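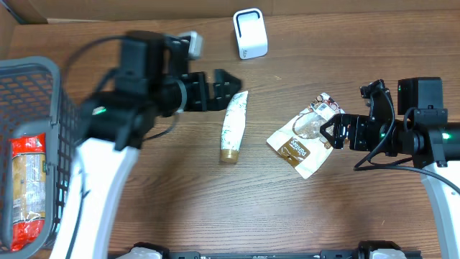

Wood-grain tabletop with a grey mesh-sided basket.

Call for participants: household food packaging and storage study

Stana Consumer Research is recruiting adults who buy and store food for their own household. The study concerns the opening, reclosing and home storage of packaged bread, crackers, cereals and similar dry goods. It is carried out on behalf of Kavanagh Packaging, a maker of film and paper wraps, and is led by Fionnuala Quinlan.

Reference: 573
Places available: 142
Duration: 30 days at home, plus 3 sessions at our premises
Payment: see below

Purpose

Dry goods are sold in several kinds of wrap. Some can be reclosed and some can't, and households deal with the second kind in different ways: clips, rubber bands, folding, decanting into tins, or leaving the pack open. The study records which methods people use, how long each pack stays in use after opening, and at what point the remainder is thrown away. The results will be used to revise the opening strip and closure on two existing wraps. No new foods are being tested.

What participants do

Each participant attends an opening session of up to two hours. During this session you will open, empty and reclose a set of packs at a table, at your normal pace, and complete a short form after each one. Grip strength is measured once for each hand with a handheld gauge.

You then take home a box of packaged goods, a kitchen scale and a paper diary. Store the goods wherever you would normally keep them. Each time a pack is opened, enter the time, the amount taken and the method used to close it. Weigh anything that is discarded and write down the reason. An entry takes less than a minute in most cases. Entries should be made on the day. If a day is missed, leave the line blank and do not fill it in from memory.

The second session falls at the midpoint and lasts 45 minutes. Bring the diary and any packs still in use. The final session repeats the table exercise with a different set of packs and ends with an interview, which is recorded as sound only and typed up without names.

Who can take part

You may apply if you:
are aged 18 or over
do at least half of the food shopping for your household
buy sliced bread or rolls in most weeks
can attend all sessions in person
can read and write in English well enough to keep the diary

We particularly want to hear from people over 65 and from people with arthritis, reduced hand strength or limited sight. These groups open packs differently and are often missing from studies of this type. A companion may attend with you but may not help with the table exercise.

You can't take part if anyone in the household has coeliac disease or an allergy to wheat, milk, egg, sesame, soya or nuts. The goods supplied contain or may contain all of these. Employees of food retailers, bakeries and packaging firms are also excluded, as are people who have completed a Stana home study in the past year.

Only one person per household will be accepted.

Payment and expenses

Payment is made in shopping vouchers, in two parts: one at the midpoint session and the remainder at the final session. The amounts are given in the information sheet. Participants who withdraw before the midpoint keep the goods and the scale but receive no voucher. Public transport fares are refunded on production of a ticket or receipt. Parking is free in the yard behind the Drollar Building; tell us the registration number beforehand.

Sessions

All sessions are held on the ground floor of the Drollar Building. There is step-free access from the yard and an accessible toilet on the same floor. Morning sessions start at 9.30 am and evening sessions at 6.15 pm. The first group begins in March. You will be asked for a preferred time on the application form and should keep to the same time throughout where possible.

Data

Names and contact details are held separately from the diaries and are deleted when the final payment has been made. Diaries are kept under a number only. Kavanagh Packaging receives summary tables and interview extracts with identifying details removed. You may withdraw at any time without giving a reason, and may ask for your entries to be destroyed up to the final session.

How to apply

Request an information sheet and application form from the study office, quoting the reference number. Forms can be sent in large print. Completed forms should be returned to Zanele Nel, recruitment, Stana Consumer Research, Drollar Building. Applicants are screened by telephone, which takes ten minutes. Have a recent shopping receipt to hand for the call.

Places are allotted by age band and household size, so a band may close before the others. Applicants who aren't placed will be kept on a reserve list unless they ask to be removed.

Questions about the table exercise or access needs should go to Eamon Gilmartin. Questions about payment should go to Zanele Nel.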